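Plumero pub and restaurant notes: README

Plumero is my running collection of notes on places I've eaten and drunk in, typed up into one big table so that other people can search it, sort it, argue with it or pull it into whatever they're building.
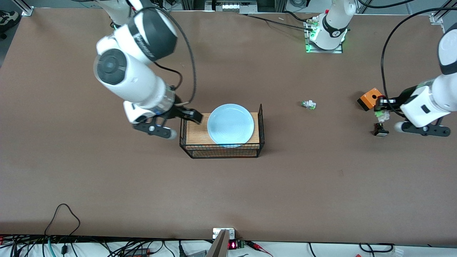 Does a high score mean the place was cheap?

Price and food are scored separately, so a pub can get top marks for its pie and still do badly for what it charged me.

What you get

One file of visits, one file of places, and a folder of my longer write-ups as plain text. There are 109 places in there at the moment, mostly pubs with food, a good number of small family restaurants, some cafes, and a handful of hotel dining rooms that I only went into because it was raining and everywhere else had stopped serving. (Hotel dining rooms come off badly. I did try to be fair!)

A place gets a row in the places file the first time I go, and then every visit after that gets its own row in the visits file. If I've been back to the same pub over and over, you'll see the scores wobble up and down, and I've left them like that. I don't average anything for you. Do that yourself if you want it, but have a look at the visit notes first, as a low score might just mean they'd run out of the thing I went in for.

The columns, more or less in order

place_code is a short code I made up, the same in both files, so you can join them.

area is the nearest town or the bit of town. I've kept it vague for the very small villages.

meal is breakfast, lunch, dinner, or drinks only. Sunday roasts count as lunch even when they turn up at half past four.

paid is what I handed over for my own share, in pounds, with service if it was added. I don't take the service off again afterwards. If somebody treated me it's left blank, so please don't read a blank as zero, which one early user did and got a very cheerful chart out of it.

food, drink, service and price are the four scores. They go from 1 to 5 and I give them on the way home or the next morning. Halves are allowed, and I use them too much.

draught is a free text list of what was on the pumps, spelled however I spelled it. There's one cider that I've managed to write four different ways. I keep meaning to tidy this up.

noise is quiet, fine, loud or shouting.

notes is whatever I felt like saying. Some of these run to a full page and some just say "chips good".

How it was put together

I keep a paper notebook, and I type it up in batches, normally when the weather is bad. The older visits came out of a little app called Zullico which I used until it stopped opening on my phone. Those rows have the word zullico in the source column, and they have no noise score. The paid figures in them are rounded to the nearest pound too, so be a bit careful if you're comparing prices over time.

I also swapped some lists with the people at Trummer, who do a similar thing for bakeries and tea rooms. None of their scores are in here. I only used their list to check opening hours and to find out which places had changed name.

Things that are wrong with it

It's one person's taste, and I like salty food, dark beer and sitting near a window. I don't eat shellfish, so any seafood place is being judged on its fish pie and its manners.

It leans heavily towards winter. I go out more between October and March, and there's hardly anything from beer gardens. Lunch is over-represented as well, and I've got next to nothing after nine at night.

Places that shut down stay in the file with closed set to yes. Where a kitchen was handed over to a separate company I've treated it as a new place with a new code, even when the bar stayed the same, so the Clarkolitz appears twice. I went back and forth on that for ages. The pub half and the food half had different bills and different staff, and lumping them together made the pub look much worse than it was.

Can you use it?

Please do. It's free for anything you like as long as you say where it came from and don't present my scores as official ratings. I'd also ask you not to put single notes on posters or menus without asking me, mainly as some of them were written in a mood.

If you spot a mistake, open an issue and give me the place_code. Up to 40 rows still have a guessed area, so corrections to those are especially welcome. I can't change a score because the landlord disagrees with it, but I'm very happy to go back and have another dinner!

Changes in version 3

Added the noise column, apart from the zullico rows.

Split tea rooms out from cafes, then put them back again after it made a mess of the place codes.

Fixed the paid column where a comma had got in and turned a modest lunch into a small fortune.

Moved the long write-ups into their own folder. The old links to them won't work any more, sorry. Next batch should go up in November.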